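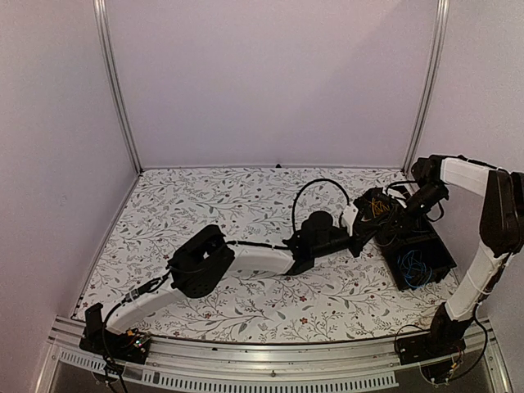 Figure 1. Two-arm workcell with cable box, overhead view.

2021-08-14
Kathleen Hegarty

Comparing Grippers for Cable Handling: Notes for Practical Session 4

These notes accompany the fourth practical session and should be read before students enter the laboratory. The session concerns the selection of an end effector for flexible, tangled objects. Earlier sessions dealt with rigid blocks, whose position can be described by a single pose. A length of wire has no such description, and much of what was learned about grasp planning in July will need to be revised.

1. The task

An open black box is set on the table within reach of both arms. Wiring is crowded into its upper portion, and a coil of blue wires lies in the lower compartment. Each group is to remove the blue coil with one arm while the other arm steadies the box or holds back the black wiring. The coil is to be placed on the open area of the table in front of the box. A trial ends when the coil is released or when 115 seconds have elapsed, whichever occurs first.

The box is placed at an angle to the table edges. Groups should not straighten it. An approach that succeeds only when the box is square to the arms will be of little use in the assessment.

2. The grippers

Two sets of fingers will be compared. The Pollow fingers are narrow and rigid, with a flat inner face. The Grallow fingers are wider and carry a soft pad. Both fit the same wrist and may be exchanged without re-zeroing the arm, although the finger offset in the controller must be changed each time. Failure to do so was the most common fault recorded with last year's class.

Students should expect the Pollow fingers to enter the compartment more easily and to lose the coil more often during lifting. The Grallow fingers hold well once closed but tend to collect neighbouring wires. Whether this matters depends on the order in which the two arms move, and groups are asked to examine the question in their reports.

3. Working with two arms

The arms are mounted at the front corners and reach inward, so their workspaces overlap over much of the table. With both grippers at the box there is very little clearance between the wrists. The Khalaf controller checks each arm against the walls and the table but does not check one arm against the other - this remains the operator's responsibility. Joint speed is to be kept at the lower setting for all trials.

The cables running along the arm links must also be considered. A loop that stands clear of the wrist in one posture may catch in another. Before each run, move the arm slowly through the planned path and observe the cable at the wrist throughout.

4. Procedure

Each group completes 12 trials with each set of fingers. Return the blue coil to the lower compartment after every trial and leave the remaining wiring as it lies. Record the outcome, the elapsed time, the number of regrasps and any contact between the arms. Entries are made in the Meltus log sheet at the time of the trial and are not to be reconstructed afterward.

A grasp is counted as successful only if the coil leaves the box without black wire attached. Partial lifts are recorded as failures, with a brief remark.

5. Report

Reports should not exceed 4 pages. Present the results for both sets of fingers in one table and discuss at least one failure in detail, with reference to the posture of both arms at the time. Marks are awarded for the quality of the analysis. A low success rate, properly explained, will not be penalized.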